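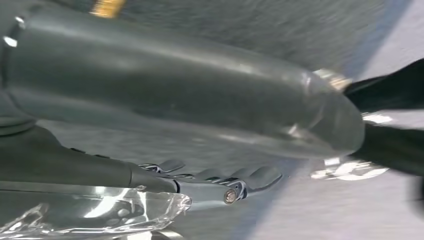

Gripper finger, close up, with the small brass-coloured fitting at the top.

Plitley Community Board > Town Noticeboard > Site and Newsletter

Thread: Moving the town calendar to Clirnetti. Anyone convinced?

gravelroad_ailsa
So the January newsletter says the What's On calendar is leaving the town website and going over to Clirnetti, "a neighbourhood platform for sharing what matters". I read the whole item twice and still couldn't tell you what's wrong with the calendar we've got. It's ugly, sure. But my mum can open it, find the library hours and close it again.

What I'd like to know before I hand over an email address:
Do you need an account just to look?
Who pays once the free period is over?
What happens to the old listings?

Ailsa Forsyth, Metwally Road

benkirane_s
You need an account. I tried it Tuesday night. You can see the name of an event and the date without one, but the time and the place are behind the sign-in. Which are the two things I wanted.

sodabreadandtea
I'm going to be the odd one out and say good. The old calendar still had last winter's skating times on it in July. Somebody has to type every single thing in by hand and if that person is away it doesn't get done. With Clirnetti each club puts up its own events. I've already added the choir and it took me less time than writing the email used to.

gravelroad_ailsa
Fair point on the skating times. But that's a problem of no one updating it, and I don't see how you fix that by shifting it somewhere else. The clubs that never sent their dates in before aren't going to start now.

sodabreadandtea
Some of them will! The seed swap people never sent theirs in because the form kept bouncing. I know this from sitting next to them at the market all fall.

wren_on_the_fence
Did the form bounce or did they say it bounced

sodabreadandtea
I saw the bounce message with my own eyes, thank you.

fanni.antal
I read the terms. All of them, with a pot of coffee. Things I'd raise:

The free period is for towns with up to 700 registered users. Past that there's a fee and it doesn't say how much, it says "contact our team".

You can export your events but only one month at a time, and the export is a PDF. Try putting that back into any other calendar.

They can send "relevant local offers" to anyone signed up. You can turn it off but it's on to begin with.

None of this is wicked. It's pretty ordinary stuff for a free service. I just wouldn't call it free.

benkirane_s
A PDF. Good grief.

old_weir_paddler
Been through this once already with Beseo, if anyone remembers that far back. That was going to be the one place for everything too. The lost and found, the ride board, the firewood ads. Then Beseo changed hands, we got 30 days' notice, and the ride board went with it. I had people phoning me for months asking where it was, since my number was the last one on the page.

I said at the time keep a copy. I'll say it again now.

wren_on_the_fence
Beseo was awful though. It logged you out every time you scrolled.

nabila_elf
I'm the one who wrote the newsletter item, so fire away. I'll answer what I can.

Looking without an account: we asked for this to be switched on for times and places. I was told it's a setting. It's evidently not set. I'll chase it.

Old listings: they stay on the town site as a plain page. We aren't deleting anything.

Cost: we have 100 people signed up so far. I don't lie awake over the 700.

The real reason is dull. The calendar part of the old site stopped getting security fixes, and our web host wants it gone. We could have paid for a replacement, and the quote was more than we spend on the site in a year. I probably should have put that in the newsletter instead of the line about sharing what matters. That line came from their brochure.

Nabila El Fassi

gravelroad_ailsa
Thank you, that's a proper answer, and yes, you should have put that in the newsletter. I'd have grumbled half as much.

I'm still not sold. You had a quote for one replacement. Was a plain page with the dates typed on it ever considered? No calendar gadget, no sign-in, just a list. You'd only have to fix it once a week.

nabila_elf
It was. It comes back to who types it. Emília did it for years and she's asked to stop.

e_hruby
I have, and I'm not changing my mind. It was 5 minutes here and there until it was my whole Sunday evening. People would send me a photo of a poster taken sideways and then ring to complain that I'd got the year wrong. I don't love Clirnetti, the colours give me a headache, but I like it better than doing that again.

Emília Hrubý

old_weir_paddler
Nobody could blame you for that, Emília. You kept it going longer than it deserved.

fanni.antal
Suggestion. Use Clirnetti for the clubs to put their things in, and once a week copy the coming week onto the town page as plain text. Then there's something to read without an account, and there's our own copy if they go the way of Beseo. I'd do the copying until spring. After that somebody else can have a turn, because I know what happens if I don't say so now.

benkirane_s
I'd take a month of that. What about the paper copy in the post office window? Is that going too?

nabila_elf
The window copy stays. It's printed from whatever list we have, so Fanni's list would do nicely.

sodabreadandtea
See, it's all working out.

gravelroad_ailsa
I'll believe it when I can see what time the library closes without giving a company my birthday. Why does it want my birthday?

wren_on_the_fence
I put 1 January. So did everyone else I've asked. They must think it's a very odd town.

nabila_elf
Update on the setting: I've had a reply from Clirnetti and it says the request has been passed on. I've asked who to. Will post when I hear.

benkirane_s
Still showing me the sign-in box as of 9 tonight.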